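Against the Tidy Demonstration
28/04/2026

Most datasets for tabletop manipulation are collected by people who want the task to go well. The operator is skilled, the start state is convenient, and the episode is stopped when the goal is met. A policy trained on the result has a good knowledge of success and very little knowledge of anything else. My view is that we should spend less of the collection budget on complete tasks and more on awkward arrangements, short corrections and mediocre pushes, labelled for what they are.

The argument applies with particular force to pushing. A grasp hides a lot of physics, as the object is constrained once the fingers close. A push constrains very little. Contact is at one point or along one line, friction under the block is unknown, and a small lateral error at the tool becomes a rotation. When there is a second block in the way the problem changes again, and when there are several, the motion of the group depends on gaps too small to be resolved by the camera.

At Dovham we collect pushing episodes for Kudo, our language-conditioned policy, on a wooden board with a straight rod as the only tool. The blocks are plain solids and stars in four colours. An instruction names one or more of them by colour and shape, or names a relation: separate the yellow pieces, bring the stars together, move the blue cube away from the triangle.

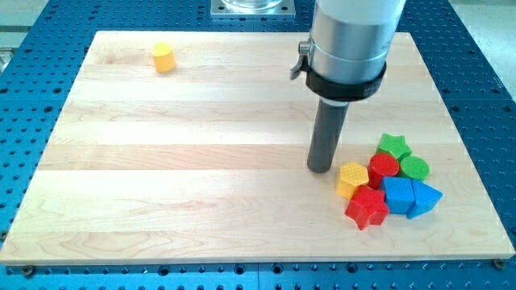 Why crowded layouts are worth the money

With seven blocks packed together and one yellow piece standing well away from them, the instruction "push the yellow hexagon to the left" is easy. The same instruction applied to the red cylinder, which has neighbours on several sides, is a planning problem. An operator has to decide what to disturb first. That decision is the valuable part of the recording, and a collection protocol that scatters the blocks evenly before each episode never asks for it.

Our first batch, gathered in January, held 1,957 episodes, nearly all of them from scattered starts. Kudo did well on scattered starts. On clusters it pushed the whole group and stopped, apparently satisfied. A further 1,000 episodes begun from clusters did more for us than any change of architecture we tried on Pronerbridge, our training cluster.

The objections

Crowded episodes are slower to collect, and operators disagree about them. Both points are fair. I would answer the second by keeping the disagreement. If 3 operators open the same cluster in different ways, the model should see all of them – averaging over strategies is a problem for the loss function, and there are established ways of dealing with it.

Cost is harder to answer. The figure that matters is cost per useful decision, and groups rarely report it. A long, clean slide across bare wood costs operator time and teaches the model that bare wood is easy.

I would also keep the failed episodes. In the Unholm release we discarded any recording in which a block left the board. We have stopped doing so. The approach to the edge is informative up to the moment of the error, and a label with a timestamp is enough to make it usable.

Contact: Dovham Manipulation Notes, editorial desk | © 2026 Dovham | Back to top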